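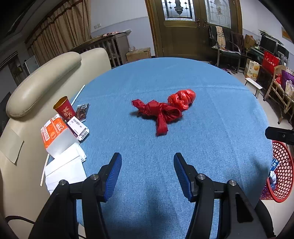

4. Bags on the table

4.1 What was recorded

The shopping diaries described in Section 3 asked each household to write down what came into the home in a bag, where the bag was set down first, and what became of the bag once it had been emptied. The diaries were kept by 136 households in Musano and Turkasau. Between them they produced 400 usable bag entries. An entry was usable if it named the place where the bag was first put down and gave at least one later place or use for it. Entries that only said "bag thrown out" with no room named were left out of this section and are treated in Section 5.

We did not give the households a list of rooms or surfaces to choose from. They used their own words, and we grouped the words afterwards. "Coffee table," "low table," "the round table" and "table by the sofa" were all placed in one group, which we call the living room table. Dining tables that stood in the same room as the sofa caused some trouble. We put them with the living room tables if the diary said that people also sat there for tea, television or guests, and with the kitchen tables if the diary spoke only of meals. Two of us did this separately and then compared. Most of the disagreements were in small apartments in Turkasau, where one table does everything, and these were settled by going back to the floor sketches.

4.2 The knotted bag

An emptied bag was written up in one of four ways: left as it was, folded flat, pushed inside another bag, or knotted. Knotting was the most common of the four, with 167 entries. Folding flat came next, and it was strongly tied to paper bags and to the heavier reusable kind. Thin plastic bags were almost never folded. Several households wrote that they had tried folding them into small triangles and had given up.

By knotting we mean any treatment in which the bag was twisted or gathered and then tied in itself so that it held a smaller shape. The shapes vary a good deal. Some people squeeze the air out, run the bag through their hands into a rope and tie the rope once in the middle. Others tie the handles and leave the rest loose. The bag in Figure 2 is of the long kind: a red plastic bag twisted and knotted into a bundle, crumpled and shiny at one end, with loops and loose ends at the other, so that the whole thing looks a little like a bow. Bags of this shape take up less room in a drawer than a loose bag, though more than a folded one, and they do not open out again if they are dropped in with others.

The reasons given for knotting were mixed, and many entries gave two or three. The most frequent was storage. A knotted bag can be tossed into a drawer or hung on a hook with the rest. The second was to mark the bag as empty. This came up in households where several people shopped, and where a bag left standing on a table was taken to have something in it. One diary from Turkasau put it this way: "If it is tied up like that, I know I don't have to look inside." The third reason was habit, and we took this at its word. People who had always tied bags tied them, including bags they then put straight into the trash.

A smaller group of entries used knotting for the opposite purpose. In these, the bag held peelings, shells, wrappers or tissues, and the knot was there to keep them in. It is hard to tell such a bag from an empty one without picking it up, and we do not try to do so from pictures. In the diaries the two uses are kept apart by the wording. Where the wording was not clear we counted the bag as knotted and did not assign it a use.

4.3 Where the bag waits

Between being emptied and being put away, bags spend time somewhere. We had expected that place to be the kitchen counter, and for groceries it usually was. For snacks, medicine, small household goods and gifts, it was more often the living room table. These things are carried past the kitchen and set down where people sit. The bag is emptied there and stays there, sometimes until the next morning.

The table itself matters. Living room tables in the two towns are often covered, and a covered table seems to be treated as a place where things may be left. Households with a bare table wrote more often about clearing it before guests came or before going to bed. Households with a cloth on the table wrote about shaking out the cloth, which meant that everything had to come off at once, and this was put off. We do not want to make too much of this. Covered tables were also more common in homes with older residents, who were at home more of the day and had more time to use the table for many things.

Items on the covered tables tended to gather on one side. The middle and the side nearest the walking space stayed open for plates, cups or handwork. In Figure 2 the round table has a blue denim-like cloth, and the smaller things sit together along the left, on the side toward a cream leather sofa: a red paper cup with a gold interior rim, a clear packet of brown dried food, an orange and white food package, a label card with a barcode, and a folded white cloth. The knotted bag lies apart from them in the center. In the diaries too, the bag was often described as being "in the middle" while the things that had come in it were "at the side" or "by my seat." We think the reason is plain enough. The bag is put down in the middle to be unpacked, the contents are moved to where somebody wants them, and the bag is what remains.

Loose packaging behaves differently from bags. Labels, cards and inner packets stayed close to the food they came with, even after they had been separated from it. Households seldom mentioned them until they were asked in the closing interview, and then they tended to say that such things were thrown out "with the rest." There was no special time for it. Bags, on the other hand, were mentioned freely, and people had opinions on how they should be kept.

4.4 Color and reuse

Red bags deserve a short note. In both towns they are handed out by small food shops and market stalls, and they were kept longer than white or clear ones. The diaries give several grounds. Red bags are felt to be suitable for carrying a gift to a neighbor. They cannot be seen through, so they are used for trash that people do not want on view. A few households also found them easier to spot in a full drawer. Against this, some people would not put unwrapped food in a red bag because they disliked the smell of the plastic.

Knotted red bags were reused more often than knotted bags of other colors, but the difference was small in Musano and we would not rest an argument on it. What was steadier across both towns was that a bag reached the drawer more reliably if it had been knotted at the table. Bags left open on the table were more likely to be filled with whatever trash was at hand and thrown out the same day. In that sense the knot works as a decision. Once it has been made, the bag is treated as something to keep, and undoing it is enough of a nuisance that people look for another bag first.

4.5 Limits of this part of the study

The diaries cover October only, which is a month with few large holidays in either town. Gift bags and boxes would have a larger place in a winter diary. The people who kept the diaries knew that we were interested in bags, and some of them may have tidied more than usual, or written about tidying more than they did it. The earlier Pickering study of kitchen drawers ran into the same problem and dealt with it by dropping the first days of each diary. We tried this with our own entries and the order of the four treatments did not change, so we have kept all of the days.

The tables are also better covered than the floor. Bags set down beside a sofa or next to a radiator were mentioned in the interviews but rarely in the diaries, and we suspect that people did not think of the floor as a place where something had been put. The coding sheet taken over from the Dinano survey has no line for it. We added one partway through the work and went back over the earlier entries, but a bag that was never written down cannot be recovered in this way. The figures for the living room table should be read with that in mind.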